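Preparing a Personal Narrative for the Wesero Reading Series

Writing Guides > Nonfiction > First-Person Work

This guide is intended for writers who are preparing a true account of an event in their own lives for the Wesero Reading Series or its annual collection. It covers the choice of subject, the first draft, the treatment of other people, and the preparation of the final copy. Writers who are submitting fiction or poetry should consult the separate guides.

Before you begin

Read at least two pieces from a past collection. Copies are held at the Gustel Street reading room and may be consulted there without an appointment. The pieces differ a good deal in tone, and the editors do not favor one kind of story over another. Past selections have dealt with a first job, a move across the country, the sale of a family store, and an argument over a borrowed car that lasted for most of a summer.

You will need a quiet place to work, a notebook or a computer, and any papers that bear on the event. Letters, school records, pay stubs, and old calendars are all useful. Gather them before you start to write and keep them together until the piece has been accepted or returned.

Step 1. Choose one event

A personal narrative of this length can hold one event and its immediate results. Writers often propose "my teenage years" or "my time in the service." These are subjects for a book. Choose a single day, a single conversation, or at most a single week.

Write the event down in one sentence, using a plain verb. "I told my father I was not coming back to the farm" is a suitable sentence. "My struggle with expectations" is not yet an event. If you cannot write the sentence, set the idea aside and try another.

Step 2. Make a record of what you remember

Do not draft yet. Spend one or two sittings listing everything you recall about the event, in any order. Include where people stood, what was said, what the weather was, and who came in late. Mark each item with one of the following letters:

K for something you know and could support with a paper or another person's account
R for something you remember clearly but cannot support
G for something you are guessing

Items marked G may be used in the finished piece only if the reader is told that they are guesses. A simple phrase such as "I suppose" or "my sister believes" is enough.

Step 3. Find the opening

Begin as close to the event as you can. Many first drafts open with several paragraphs of family history, and in most cases the piece starts properly on the second page. Try removing everything before the first line of speech or the first physical action. Read what remains aloud. Restore only those facts that a listener would be lost without, and place them later, where they are needed.

Either the present or the past tense is acceptable. The present tense can bring a listener close to the event, but it makes later reflection harder to fit in. Do not change tense partway through unless the change marks a clear shift in time.

Step 4. Write the first draft

Write the draft from beginning to end before correcting any part of it. Spelling, punctuation, and exact dates can wait. A first draft of over 1,062 words will need to be cut for reading aloud, and this is to be expected.

Dialogue should be short. Few people remember a long conversation word for word, and readers are aware of this. Give the lines you are sure of in quotation marks and report the rest.

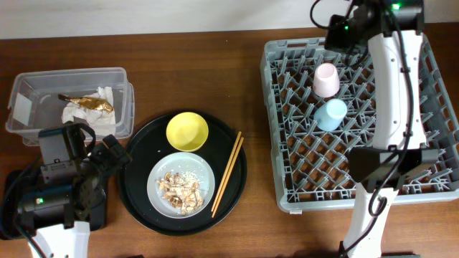 Mahlet Tekleab

Step 5. Consider the other people in the piece

A true account will nearly always describe people who have not agreed to appear in it. The series asks each writer to take the following measures.

Change the names of private persons unless they have given written permission. Inform the editors that names have been changed. A note will be printed at the foot of the piece.

Remove details that identify a person and are not needed, such as an employer, a street address, or a medical condition.

Take particular care with anyone who was under 18 at the time of the event, including brothers, sisters, and school friends.

If the piece states that a person broke the law, send the editors a copy of whatever record you hold. Do not rely on an account you heard from someone else. The editors may ask that the passage be taken out, and their decision on this point is final.

Writers are encouraged, though not required, to show the draft to at least one person who was present. That person may remember the event differently. You are under no duty to adopt the other version, but a disagreement is sometimes worth a sentence in the piece itself.

Step 6. Revise

Leave the draft alone for several days. When you return to it, read it three times, each time with one purpose. On the first reading, mark any place where the order of events is unclear. On the second, mark sentences that tell the listener what to feel. On the third, read only the last page and decide whether the piece has already ended before the final paragraph. A closing paragraph that explains the lesson of the story can usually be cut.

Step 7. Prepare the final copy

Use double spacing and number every page. Place the title on the first page only. Your name should appear on the cover sheet and nowhere in the piece, apart from any line in which a character addresses you.

Send one copy by mail or leave it at the desk in the reading room. Submissions for the fall readings close at the end of June. Questions about permissions should be addressed to Arsen Vasylenko. Questions about format should be addressed to Khrystyna-Mariia Kushnir.

Writers whose work is chosen will be invited to a rehearsal on a Sunday afternoon before the public reading. Bring a printed copy in large type.

Related guides

Interviewing a Relative
Using Letters and Diaries
Reading Your Work Aloud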